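**Notes, pads and drift talk, Brultwood session**
(20 min slot, leave 5 for questions, don't run over again)

Slide 1: title only. Skip the bio.

Start with the claim. The Rurstead binder says the hand-held grippers need "no routine attention between annual services." Read it out slowly. Ask who in the room has run a pair for a full year on the factory pads. Wait. Don't fill the silence.

I have had a pair on my bench since March and I have a log. It is a boring log. That's my main credential today.

Slide 2: what's in the station

- Two hand-held grippers, left and right, same finger geometry
- Yellow pads on the fingertips, swappable
- One table, white top, wiped down each morning
- Cables, which we will come back to, because they cause more trouble than anything with a part number

Keep this short. People here know what a gripper is. What they want to know is whether the maintenance schedule is worth the paper.

Slide 3: the numbers

1,049 grasps logged. 136 marked as slips. Put both figures up and say nothing clever. Someone will divide them. Let them.

Then the caution: a "slip" in my log is whatever the person holding the gripper decided was a slip. Two people on the same bench will not agree. I'd be suspicious of anyone who shows you a slip rate to one decimal place, and that includes me on a bad day.

Slide 4: when the slips happened

First cluster is early, before grasp 100. That was us learning. Throw it out if you like, I left it in.

Second cluster starts at grasp 773. Nothing in the binder predicts it. The pads looked fine by eye. They also looked fine in the phone pictures we took to prove they were fine. Run a fingernail across the face and you could feel a glaze on one side and not on the other.

(Pass the old pads around here. Get them back this time.)

Slide 5: what we tried, in order

1. Wiped with a damp cloth. Helped for an afternoon.
2. Flallo cleaner, the one McKinnon resells. Label promises "restored grip." I saw no difference from the damp cloth and it costs a good deal more. If somebody has data showing otherwise I'd like to see it, with the raw log please.
3. Swapped left pad for right pad. The trouble moved with the pad. This is the only test on the slide I'd defend in an argument.
4. New pads, both sides. Slips dropped off.

Point out that step 3 took five minutes and should have been step 1. I did them in the wrong order.

Slide 6: closing alignment

New pads are where people get careless. You press them on, they look straight, you go back to work. Check these instead:

- Close the fingers on nothing. Edges should meet. If you can see light at one corner, reseat.
- Close on a strip of paper and tug. Even drag across the width.
- Close on something thin and floppy, a plastic pouch with a light item in it. Rigid blocks will forgive a crooked pad all day long.

The binder's acceptance test uses a rigid block. Draw your own conclusions. (Pause for the groan.) 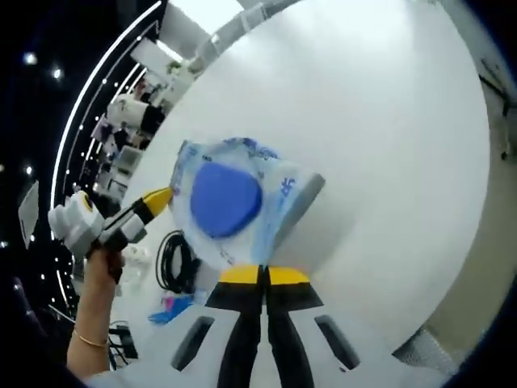 Pinch low on the edge, hold for a slow count, then tilt the gripper a little each way. If the plastic creeps, write down which side it creeps toward before you touch anything. I keep saying this and people keep reseating the pad first and then trying to remember.

Slide 7: cables

Loose loops on the tabletop are fine until one gets under a wrist. Then the tilt you thought was the pad was the cable pulling. I lost most of a morning to that. Route them off the working side before you run any check, and don't trust a result from a session when you didn't.

Slide 8: what I'd change in the binder

- Pad check by grasp count. Calendar dates mean nothing if the gripper sat in a drawer.
- Floppy test added next to the block test
- Left/right swap listed first under troubleshooting
- Drop the line about annual service, or say what it's based on

I asked Rurstead what it's based on. Still waiting.

If asked "so when should we change pads?": I don't know. One bench, one pair, one bad stretch starting at 773. Please don't go home and write 773 on a laminated card. Start a log, and send me a copy if yours says something different.

Spare pads are in the gray case by the door. Sign the sheet if you take a set.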